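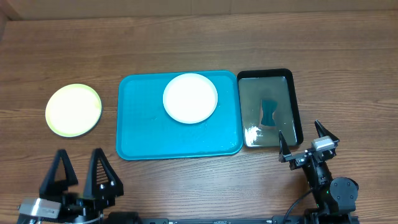 November 23, 2022

My sister Maricruz Becerra believes I bought a pair of robot arms so I would never wash another dish. This is slander. I bought them because the Rengifo kit was on sale, and because I had told readers of this blog since April that I would review one. The dishes came later, when I needed something for it to do.

The kit is two small desktop arms, two grippers, a rail, and a bag of screws sorted by someone with a grudge. It cost me 762 dollars before shipping. For that you also get a year of Pludell, the software that is supposed to teach the arms a chore after you've walked them through it enough times. "Enough" is not defined in the manual. On the support forum, Ehab Fawzy, who seems to answer every question there at three in the morning, told me to plan on 300 demonstrations for anything involving a sponge. I laughed. I have stopped laughing.

Setup took me an evening and most of the next one. The arms bolt down fine, and the joints felt tighter than I'd been led to expect from the Otari kit I tried last year, which had the wrist strength of a boiled noodle. The cables are too short, though. I don't know who measured them, but that person owns a very small table. I bought extensions, and you should put that in your budget if you're thinking of ordering.

Now the chore. Plates go on the turquoise tray, the sponge lives in the black tray to the right of it, and a clean plate is supposed to end up off to the left. One arm steadies the plate and the other one wipes. I can do this while on the phone with my insurance company. Pludell thinks about it the way I think about taxes.

The pointed fingers are good. I'll say that first because I'm about to complain for a while. The sponge I settled on is pinched in at the middle like a bow tie, and that gives them an easy place to grab. With an ordinary brick of a sponge, the gripper tended to nip off a corner and wave it at me. Plates are harder. A plate lying flat has very little edge to offer, and the arm's first idea was to push it across the tray until it ran into the lip, then dig underneath. It was an ugly move and it worked, so I kept it in the training set. I have had coworkers like that.

White plates gave it the most trouble. My lamp bounces off them, and I suspect the cameras on the grippers lose the rim in the shine. Moving the lamp helped some. The pale green plate wasn't much better under the same light, so don't go shopping for new dishes on my account.

By last weekend I had recorded 493 demonstrations, which means I have personally wiped more plates by remote control than I have by hand this year. Out of my last 10 test runs, it finished 8. One of the failures was a plate it wiped beautifully and then would not let go of. I had to cut the power and ask for it back.

Arnulfo Salazar wrote in to ask whether he should wait for the Jutier arms everyone keeps promising. I haven't touched a pair, so I can't tell you. If you want clean dishes, buy a sponge. If you want a project that will eat your evenings and teach you a fair amount about how hard it is to pick up a plate, the Rengifo is solid hardware at a fair price, and I'm keeping mine. I won't be renewing Pludell unless they fix the thing where it forgets your lighting settings every time you close the lid of your laptop.

Next up is forks. Maricruz has asked to be out of the room.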